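Folding project: where we've got to by the end of November

Well, we have data! Quite a bit of it, and most of it is even usable. When I wrote to you last we had a table, a plan and a great many T-shirts, and I was a bit cagey about dates. I can be less cagey now.

Quick recap for whoever picks this up cold at your end. Mavlow is the laundry-folding job you funded us to have a crack at. We want a learning system that can take a shirt dumped in a heap, flatten it out, fold or roll it and put it away, and we want it to learn that from people doing the same thing with their own hands. So the bulk of this stage has been people handling shirts for hours while we record what their hands and wrists are up to. The arms come later. I know the arms are the bit everybody wants to see (I want to see them too), but there isn't much point until the examples are good.

The target for this stage was 4,000 complete examples and we are past it. I was hoping to tell you we were miles past it, and on the raw count we are, but then we went through and threw out a whole lot of the early ones. More on that in a minute.

We've split the collecting into two sets. Tak is the easy one: shirt starts flat or nearly flat, you fold it, done. Wonton is the hard one, where the shirt starts in a lump and has to be found, shaken out and straightened before anything tidy can happen to it. The name came from someone's lunch and it stuck. Tak is finished as far as I'm concerned. Wonton is where all the time is going now.
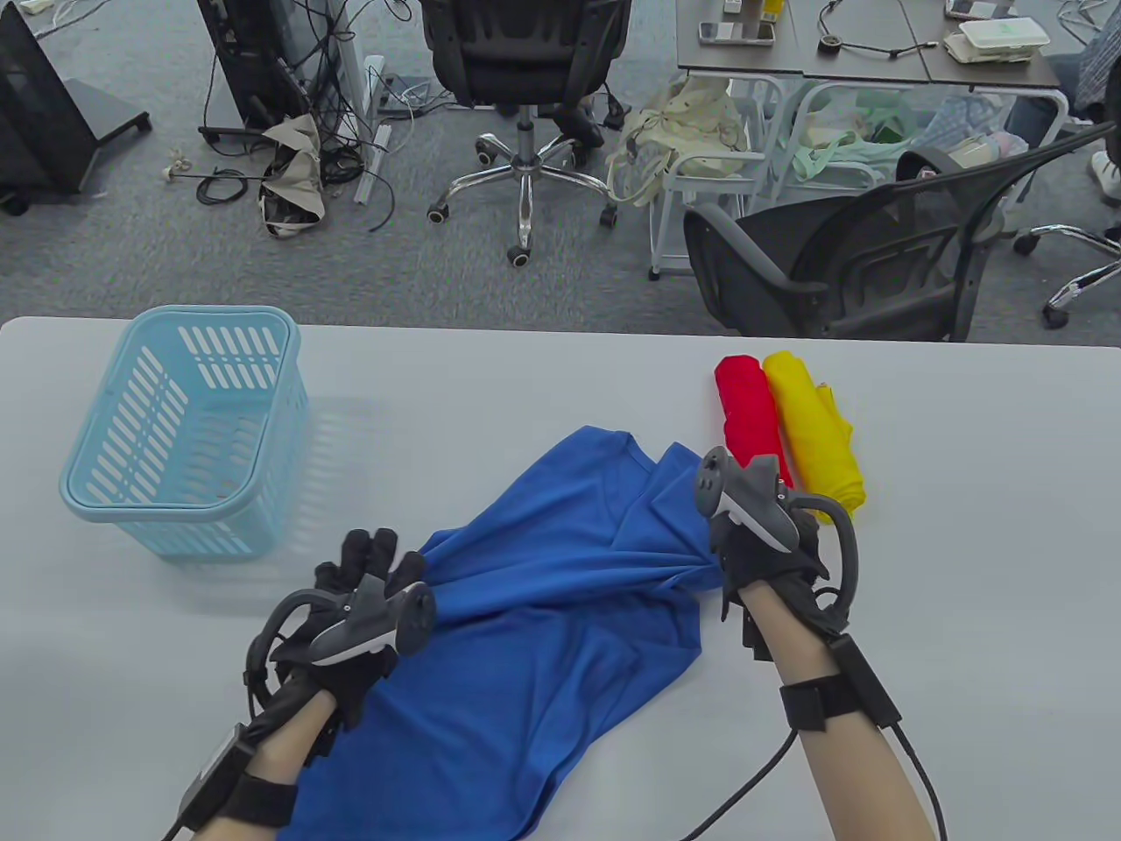
Starting positions have been the biggest headache with Wonton. If you ask a person to drop a shirt in a mess, they do it the same way every time, and after a morning of that you've got a lovely pile of examples of one particular mess. We now have a card by the table with a different instruction for each go (drop it from shoulder height, twist it first, ball it up and let go, and so on), and the spread is so much better. The blue T-shirt bunched up on the diagonal is the kind of start I'm after, with no obvious corner to go for and the sleeves anybody's guess. It's slow, though. A flat shirt takes an experienced person 18 seconds or so, and a proper lump can take three times that if they grab the wrong bit first. We keep those ones, by the way. A wrong grab followed by a good recovery is worth more to us than another perfect run, and I had to say so a few times before people stopped deleting them out of embarrassment.

Now, the ones we threw out. Early on, the straps on the forearms were creeping down towards the wrist over a long session, and the recorded hand position crept along with them. You couldn't see it in any single fold, only when you lined up the first one of the morning against the last one before lunch. I was pretty cross with myself about that, as it was sitting there in the plots for a good two weeks. We've since marked the strap position on each person's arm with a bit of tape and we redo the calibration every 30 minutes. It costs us a few folds a day and I'd pay that twice over.

The gloves took some getting used to as well. Thin cotton is hard to feel through them, and people would pinch two layers when they meant to pinch one. We tried a thinner pair, which were nicer to work in but split at the fingertips, so we're back on the first sort and everybody has just got better at it. Cables are still a nuisance. They want to drag across the table and take the shirt with them, so we start every session by checking there's enough slack and that nothing is hooked on a chair.

Udard have been good about lending us extra storage while we sort out our own, and the nightly copy now finishes before anyone is in with their coffee. That was touch and go for a while there.

On money, we're close to where we said we would be. We overspent on gloves and underspent on clothing, mostly thanks to people bringing in bags of old T-shirts from home when I put the word out. The shirts do need to be different from each other, so all those faded favourites with stretched necks have been gold. I would like to move what's left in the clothing line across to operator hours, if you're happy with that. Let me know either way, as I need to sort the roster.

Next up is towels, then long sleeves, which I'm dreading a little. We've got 28 long-sleeved shirts washed and ready. I also want a second table going so two people can record at the same time, and for that I need to rearrange the room and find another decent desk lamp. The first training run on Tak alone is booked in, and I'll send you the curves whatever they look like.

One last thing I need from you is the form for the equipment register. The link in your last email took me to a blank page, and I've tried it on two computers.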